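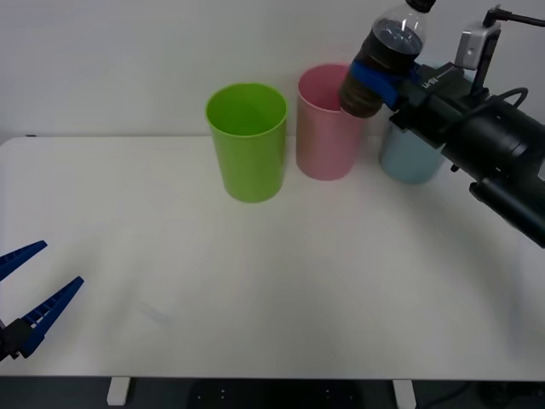

Bottle with a black cap held over the pink cup, with the green and light blue cups on the same table.

About Skinberg

Skinberg is a yeast laboratory in Plondis. We grow, store and ship liquid brewing yeast, and we test samples for breweries that do not have a laboratory of their own. Most of our customers are small and mid-sized breweries that use a house strain for the bulk of their beer and one or more others for seasonal work.

We do not brew beer for sale, and we do not sell malt, hops or equipment.

How the company started

Elvia Ledesma set up the laboratory after working as a quality manager in a regional brewery. Part of her job there was deciding when a yeast crop had been reused too many times. The brewery counted generations and threw the crop out at a fixed number, whatever its condition. Some crops were discarded while still healthy. Others had drifted well before the limit and were pitched anyway, and the result was slow fermentation and beer that finished sweeter than planned.

She began keeping plates and cell counts for each crop, and later did the same for two neighboring breweries. Skinberg was formed when that work no longer fit around a full-time job. The first laboratory was a single room with one incubator. The company moved to its present space in the Lennox building when the first propagation vessels were ordered, mainly for the floor drains and the steam supply.

The strain collection

Our standing collection holds 13 strains. It covers clean ale yeasts, English-type ale yeasts with high flocculation, Belgian-type yeasts with a strong ester and phenol character, wheat beer yeasts and lager yeasts. The current list, with attenuation range, working temperature and alcohol tolerance for each, is sent out on request. We keep the list short on purpose. Each strain has to be checked, regrown and compared with its reference at set intervals, and that work rises directly with the size of the collection.

Master cultures are kept frozen in glycerol in two separate freezers on separate power circuits. Working cultures are kept on agar slants under refrigeration and replaced from the master stock on a schedule. No working culture is ever used to replace a master.

Customers may also bank their own strain with us. A banked strain remains the property of the brewery that sent it in, is grown only for that brewery and does not appear on any list. On arrival it is streaked to single colonies, and several colonies are test-fermented before one is chosen for storage. If the sample holds more than one yeast, which is common in older house cultures, we report this and ask how the brewery wants to proceed. Some prefer to keep the mix. We can store a mixed culture, but we cannot promise that the balance will be the same after each regrowth.

Propagation

Every order starts from a slant. The culture is stepped up through flasks and then into stainless steel vessels, with sterile wort at each stage. The wort is made from malt extract and given added zinc. Air is supplied through a sterile filter. We do not start a new batch from the remains of the last one.

Batches are harvested in early stationary phase, when the cells have rebuilt their glycogen reserves. Harvesting sooner gives a faster turnaround but a weaker pitch, and we do not offer it. After harvest the slurry is chilled, settled and adjusted to a standard cell density, so that a brewer can work out a pitch by weight without counting cells first.

Each batch is tested before release:

Cell count and viability, by staining and microscope
Wild yeast, on selective plates
Lactic acid bacteria, on selective plates under anaerobic conditions
Small-scale test fermentation, compared with the reference for that strain

A batch that fails any one of these is destroyed. Plates take time to read, and the release date we give at ordering already allows for it. If a batch is still on hold at the agreed date, the customer is told the same morning.

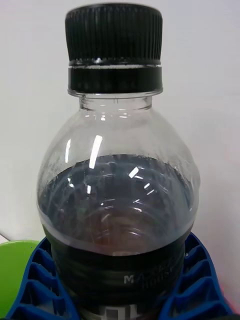
Ribbed black screw cap on a clear bottle.

Storage and shipping

Slurry is held at 2 °C and shipped in insulated cartons with cold packs. It should go into a refrigerator on arrival and be used by the date on the label. The label also shows the strain, the batch number, the cell density at packing and the viability at packing. Viability falls during storage even when the temperature is right, and it falls at different rates for different strains. A table of expected loss is packed with each order. For pitches close to the label date, we advise a fresh count.

Containers are fitted with vented closures. Yeast goes on giving off a small amount of carbon dioxide when cold, and a sealed container that warms up in transit can build pressure. Open it slowly, away from the face, and sanitize the outside of the neck first.

Testing services

Samples can be sent in by any brewery, whether or not it buys yeast from us. The routine work is as follows.

Yeast crops: cell count, viability and a screen for bacteria and wild yeast. We report what we find and give a plain recommendation – pitch, pitch at a higher rate, or discard.

Packaged beer: alcohol, real extract, pH, color, bitterness, and a screen for diastatic yeast. The diastatic screen is advised for any brewery that runs saison strains on shared equipment. These yeasts can ferment sugars that ordinary brewing yeasts leave behind, and a small carryover may not show until the beer has been in the package for weeks.

Water: calcium, magnesium, sodium, chloride, sulfate and alkalinity. Results are given as ions, in milligrams per liter, so that they can be entered straight into a recipe calculation.

Strong dark beers: bottle conditioning trials. High-gravity beer is a hard setting for the yeast that is meant to carbonate it. The alcohol is already high, nutrients are low, and the original yeast has often settled out or worn down. We run small sets of bottles at different dosing rates, with and without fresh yeast, and measure carbonation over time. Brewers normally send beer for this before priming, and should allow at least five weeks from receipt to final figures.

Chemical results are usually issued sooner than plate results. A sample marked as urgent is moved to the front of the bench, but incubation times cannot be shortened.

Bultgate

Bultgate is our record system. It began as a spreadsheet for tracking slants and was later rewritten as a small database with a web page in front of it. Every vessel fill, count, plate reading and shipment is entered against a batch number. Customers have a login that shows their own batches and test reports, and can enter fermentation data against a pitch if they want to.

The part most used by customers is the generation log. A brewery records each repitch with its starting gravity, final gravity, time to terminal gravity and crop viability. Bultgate plots these against the earlier generations of the same crop. A slow change in fermentation time is easier to see on the plot than in a brew log, and it usually comes before any change in flavor. The log does not decide when to replace a crop. The brewer does.

Data entered by a customer is not shared with other customers and is not used in sales material.

Staff and premises

Skinberg has 17 employees. Most work in the laboratory or in propagation, and the rest handle packing, customer support and accounts. Everyone in propagation trains in the laboratory first and is able to plate and read their own samples. Elvia Ledesma still runs the strain collection and signs off any change to a master culture.

The laboratory and the propagation hall have separate entrances and separate air handling. Bacterial reference cultures, which are needed to check the selective plates, are kept and handled in a closed room on the laboratory side. Staff who have worked in that room do not enter the propagation hall until the next shift.

Visits can be arranged for customers. The propagation hall can be seen through the corridor windows but is not open to visitors while vessels are being filled or harvested.

Working with us

First orders are normally preceded by a short call. We ask for batch size, starting gravity, fermentation temperature, oxygenation method and how many generations the brewery plans to run. The answers affect the pitch rate and sometimes the choice of strain. A brewery that cannot crop from the bottom of its fermenter, for example, will get little use out of a strain chosen for how firmly it settles.

Propagation is planned by calendar slot, and lager strains need a longer slot than ale strains. Vessels are stripped, inspected and refitted each August, and no harvests take place during that work. Testing carries on as normal. Breweries with autumn lagers on the schedule should order ahead of the shutdown.

Samples are received at the Lennox building, at the ground-floor hatch, until 5 p.m. on working days. Use a clean container, fill it well, keep it cold and write the sample name on the container itself as well as on the form.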